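Pet Corner Clean-Up: Tips for a Small Space

A pet corner gets grubby faster than any other part of the house. Hair works its way under everything, litter travels, and the water bowl always ends up with something floating in it. The following routine suits a corner with a fabric tent, a double bowl, a scratching tree and a hard stone-look floor. Allow 45 minutes for the full job.

What you need

A soft hand brush
A litter scoop
Two cloths, one for damp and one for dry
Dish soap
Unscented cleaner safe for stone (we use Griltar, the 300 mL bottle)
A lint roller

Clear the floor first

Empty the water bottle and take it off the bowl. Lift out the bowls, the scoop and any toys and put them by the sink. Leave the tent and the tree until last, as they are the bulky items.

Take the cushion or liner out of the tent and shake it outdoors. Gingham and other small checks hide hair well, so run the lint roller over both sides even when the fabric looks clean. Check the seams. Wash on cold with a mild powder and dry flat.

Sweep from the back corner outwards. A hand brush gets closer to the walls than a broom and won't scratch a polished surface. Brushes with a hole in the handle can be hung up afterwards, which keeps the bristles from bending. 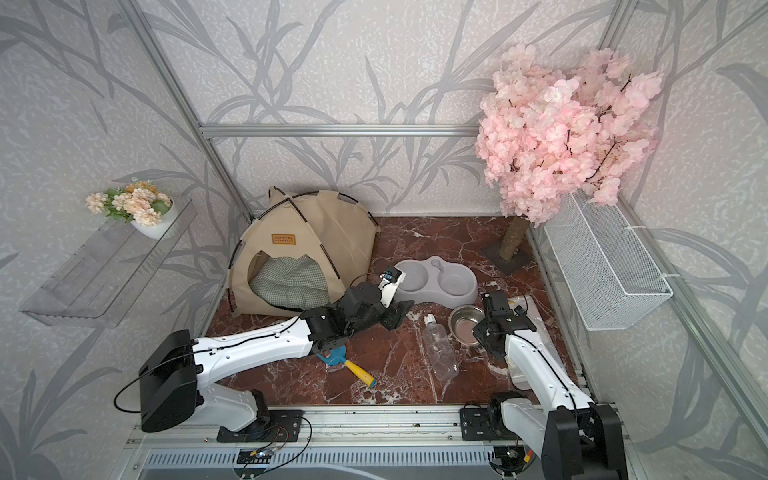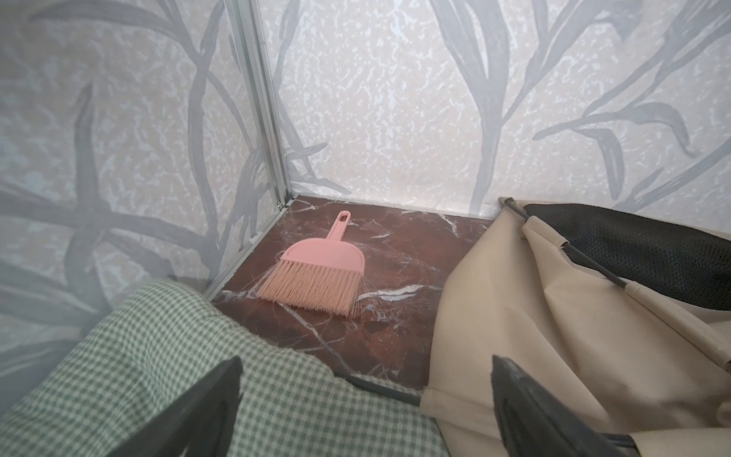
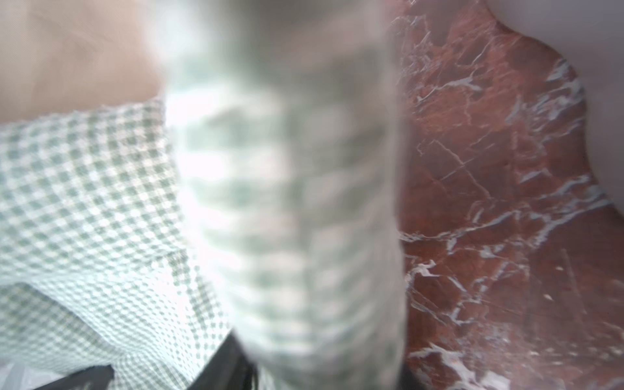
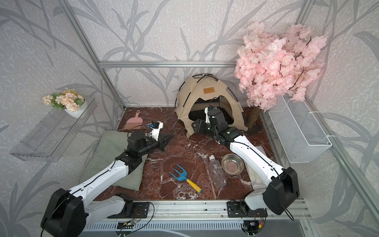 Bowls and bottle

Wash stainless steel and plastic bowls separately. Plastic holds grease, so give it a second wash and replace it once the surface is scratched. Rinse the bottle cap under the tap and look inside the thread for slime. Let everything air-dry before refilling.

The tent

Vacuum the inside with the upholstery nozzle. Spot-clean the outside with dish soap and a damp cloth. If the poles have worked loose, push them back into place before the cushion goes in. Tuck the front edge of the fabric under so it doesn't collect litter.

The tree and flowers

Artificial blossom holds a surprising amount of dust. Use a hair dryer on the cool setting, held well back, and sweep up what falls. Brush the scratching post downwards with a stiff brush. Trim loose strands with scissors; don't pull them. Keep small artificial flowers up on a shelf if your cat chews.

Wall storage

A wire mesh basket fixed with cable ties is handy for the brush and lint roller. Check the ties every few months and snip off any sharp ends. Wipe clear acrylic shelves with a soft damp cloth only. Glass cleaner can turn them cloudy.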